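Griveleck Household Textiles Office
Cliltville
2022-08-19

1/ The fall textile collection opens in October. This thread sets out what residents may bring, how items should be prepared, and what happens to them once they leave the depot. Please read it through before bagging anything.

2/ Last year 3,383 households took part. Most of what came in was bedding: sheets, pillowcases, blankets, quilts and bedspreads. Clothing made up most of the rest, with towels and curtains a distant third.

3/ Bedding and clothing are sorted on separate lines and must be bagged separately. Mixed bags are still accepted at the depot, but they go to the back of the line and may wait until the following week to be opened.

4/ The easiest place to sort is usually the bed itself. Strip off what you intend to keep, lay the rest out flat, and check each piece on both sides before folding it.
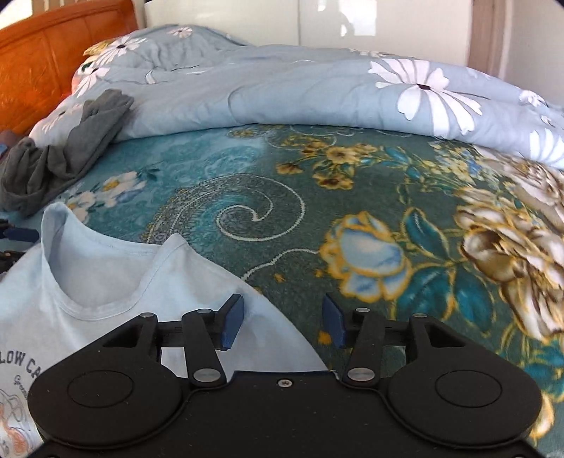 Large pieces should be folded in half lengthwise first, then in thirds. A king-size bedspread folded this way fits the standard collection bag with room for two pillowcases.

5/ Everything must be washed and fully dried before it is bagged. Damp items are the leading cause of rejection. Last year the depot turned away 304 bags for mildew alone, and one damp blanket is often enough to spoil whatever is packed with it.

6/ On washing: please follow the care label where it is still readable. Where it is not, use cool water and a mild detergent. Plush and fleece blankets should be dried on low heat or on a line. High heat mats the pile, and matted blankets cannot be passed on for household use.

7/ Do not use fabric softener on the last wash. Several of the families who receive bedding through the program have asked for unscented items, and we no longer have a separate shelf for them. All bedding is now handled as unscented.

8/ Wear is acceptable. Small pulls, faded prints, and mended seams do not disqualify an item. Holes larger than a quarter should be marked with a safety pin so that the sorter can find them without unfolding the whole piece.

9/ Clothing follows slightly different rules. T-shirts and sweatshirts with printed fronts are accepted, including team, school, and event shirts. Uniforms carrying a current employer's name should be returned to that employer.

10/ Turn garments right side out and empty the pockets. Keys, coins, and receipts are logged and held at the front desk for 13 days. After that, keys are destroyed and money goes to the bag fund.
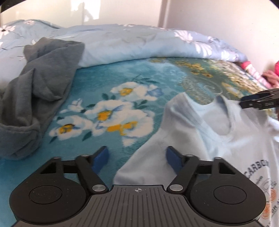
11/ We are often asked about quilts. Machine-made quilts go on the bedding line. Hand-pieced quilts should be handed to a staff member at the counter and kept out of the bags. They are looked at one by one, and the donor may choose to have the quilt returned if no suitable home is found by spring.

12/ Items we cannot take this year:
Pillows and foam toppers
Electric blankets, with or without the cord
Mattress pads with a rubber backing
Carpet and rugs
Anything treated for bedbugs, including items that have since been washed

13/ The rule on pillows is new. We took them until last year, but our buyer for loose filling has closed and storage is limited. Empty pillow covers and shams remain welcome.

14/ Collection bags are free and can be picked up at the depot counter, the Camargo branch library, and the main post office. Each household may take four. Clear bags bought in a store are also fine. Please do not use black trash bags, which the crew is instructed to treat as refuse.

15/ Every bag needs a tag. Write "bedding" or "clothing" and the number of pieces. Your name and address are optional. If you would like a receipt, the address is required, and the receipt will be mailed within six weeks.

16/ Curbside pickup is available to residents who cannot travel to the depot. Book through Poko, the city's service request app, or by telephone during office hours. Choose "textiles" from the menu — "bulky items" sends a different truck, and that truck goes to the landfill.

17/ Bags for curbside pickup should be out by 7 a.m. and kept off the grass. If heavy rain is forecast, Poko will send a notice moving your pickup to the next available day. Residents who booked by telephone will be called.

18/ A word on where things go. Bedding in good condition is offered first to households moving into permanent housing in the Cliltville area. Last year 974 complete bed sets were given out, each made up of a fitted sheet, a flat sheet, two pillowcases, and one blanket or quilt. 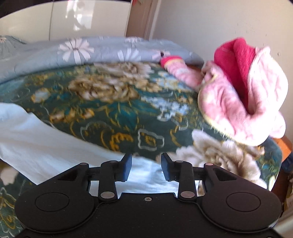
19/ Bedding that is clean but too worn for household use goes to animal shelters and to repair shops as wiping cloth. Towels follow the same route. Clothing is shared among three thrift stores under an agreement that is renewed each year.

20/ The remainder is baled and sold by weight to a fiber processor. Income from bales pays for bags, tags, and the pickup truck's fuel. The program receives no other money for those items, and a full statement is posted with the annual budget.

21/ Matching sets are in short supply. If you are giving away a fitted sheet and the flat sheet that goes with it, please tie them together with string or tuck both inside one pillowcase. Write the size on the tag: twin, full, queen, or king. Twin and full are the sizes most requested.

22/ Crib bedding is accepted with the exception of bumpers. Baby blankets should be bagged on their own and tagged "infant." They are washed a second time before they are given out.

23/ Schools, hotels, and care homes with more than 20 bags should call ahead to arrange a dock time. Please do not leave institutional loads at the residents' door. The entrance is narrow and must be kept clear during public hours.

24/ Bags may not be left outside the depot overnight. Items left at the gate are treated as illegal dumping under the city code, however well they are packed.

25/ Depot hours for October, the pickup map, and a printable tag sheet are on the Griveleck website. Large-print copies are available at the counter. Questions may be left as replies to this thread and will be answered by office staff on working days.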